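Wood and How It Moves
Course handout 4: Understanding Materials in the Home
Usville Evening College

Last time we looked at stone and brick, which mostly stay where you put them. Wood is far livelier! A plank goes on changing size for as long as it exists, and once you know why, you will never look at a sticking door in the same way again.

Start with the tree. A trunk is a bundle of long thin tubes, packed side by side and running up towards the leaves. While the tree is alive those tubes are full of water, and their walls are soaked too. After felling, the water in the middle of the tubes goes first and the wood hardly changes shape. Then the walls themselves begin to dry, and that is when shrinking starts. We call the turning point fibre saturation (please learn this term, it comes up again in handout 6).

Now the lovely part. Wood shrinks very little along its length, a fair bit from the centre of the trunk outwards, and most of all around the rings. Three directions, three different amounts. Almost everything odd that a board does, the cupping, the twisting, the splits at the ends, comes out of that one fact.
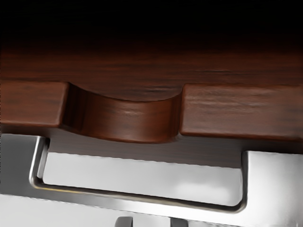
Reading time for the rest of this handout: 20 minutes, with the exercise

Grain is simply the direction those tubes run, together with the pattern they leave on a cut face. Fine streaks running mostly one way tell you how the tubes lie, and so which way the piece will want to move. Across the streaks, expect movement. Along them, next to none. Do get into the habit of checking this on every table and shelf you meet (it is hard to stop once you begin).

A worked sum. Take a solid table top 840 mm wide, with the grain running along its length. Suppose it changes by one per cent of its width between a damp July and a dry winter with the heating on. One per cent of 840 is 8.4 mm. That is plenty to crack a top that has been glued tight to its base, so makers use slotted screw holes or small sliding blocks, and the top can come and go as it likes.

Density matters as well. In our sample box the Prenik block comes out at 642 kg per cubic metre and the Châu block at 700. Pick them up, one in each hand, before you read the labels! The difference is small on paper but most people can feel it. As a loose rule, denser woods move more, though there are some splendid exceptions and we shall meet two of them next time.

Exercise
Find a solid wooden board at home and measure its width across the grain. Write down the width, the room and whether the heating is on. Work out one per cent of your figure. Measure again at the end of term and bring both numbers along.

Words to know
Fibre saturation: the point where the tubes are empty but their walls are still full of water.
Cupping: a board curling across its width.
End grain: the face you see when the tubes are cut straight across.

Further reading
The Jemeo timber leaflets, numbers 2 and 5, on the shelf by the door. Number 5 has very good drawings of end grain.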